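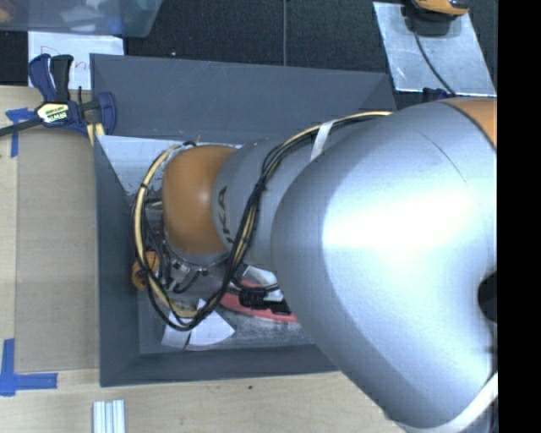 Bláthnaid Costello runs the demonstration work at Pluvico, where operators teach an industrial arm to pick mixed items out of a bin. She spoke with us about the choice between guiding an arm by hand and driving it remotely, and about what happens to the recordings afterward.

Her group began with hand guiding. The operator holds the arm near the wrist, the controller compensates for gravity, and the joint positions are logged as the arm is moved. Costello said the method still has its uses.

"For a single approach path it is hard to beat. You put the wrist where you want it, and the joint data is clean. The trouble starts at contact. Your hands are adding force to the arm, and the force reading can't separate your push from the push of the bin wall."

The group moved to remote control in March. The operator now stands at a separate station with a handheld controller made by Jindus and watches the bin on a monitor. Commands go to the arm as small changes in wrist position and rotation. Costello described the first sessions as slow.

"People overshoot. They have no feel for depth from a flat monitor, so they come down, stop high, come down again. All of those pauses end up in the data, and a policy trained on it will pause in the same places. We throw out the first 5 runs from any new operator."

The workspace is plain. A dark gray bin with sloping walls sits on a wooden table, held at one corner by a bar clamp, with blue tape marking positions on the tabletop beside it. Costello puts more weight on the clamp than visitors expect.

"If the bin creeps, the demonstrations stop agreeing with each other. You get a set where the wall is in one place and a set where the wall is in another, and the wall never shows up in the joint log. We lost 2 sessions to that before we clamped it."

Cabling is the other constraint. The bundle follows the top of the arm and loops around the wrist joint, and the loop goes down into the bin with it. An operator who rotates the wrist too far in one direction will pull the bundle tight.

"A person guiding by hand feels the cable. A person at the station does not. We set a soft limit on the last joint and made the controller buzz when you get near it. Some operators hate the buzz."

A session is 100 demonstrations, with the items mixed again after every third pick. Each run is tagged by the operator as good, usable or failed. Costello keeps the failed runs.

"Usable is the category I argue with people over. It usually means the item came out but the approach was ugly. I would like fewer of those. Failed runs are fine, we use them to train the check that decides whether to retry."

The recordings are replayed in a tool called Lubis before any training is done. Replay runs at reduced speed on the real arm with the bin empty. A run that trips a force limit on replay is removed from the set.

Asked whether hand guiding would be dropped, Costello said it would stay for setup work, including the home pose and the approach above each corner of the bin. Her group is also testing a smaller lead arm from Falel, which the operator moves directly while the large arm follows.

"It gives you back some of the feel. The scaling is wrong at the moment. A small twist on the lead arm is a big twist on ours, and you can guess what that does to the cables."

Interview conducted 09/04/2023 and edited for length.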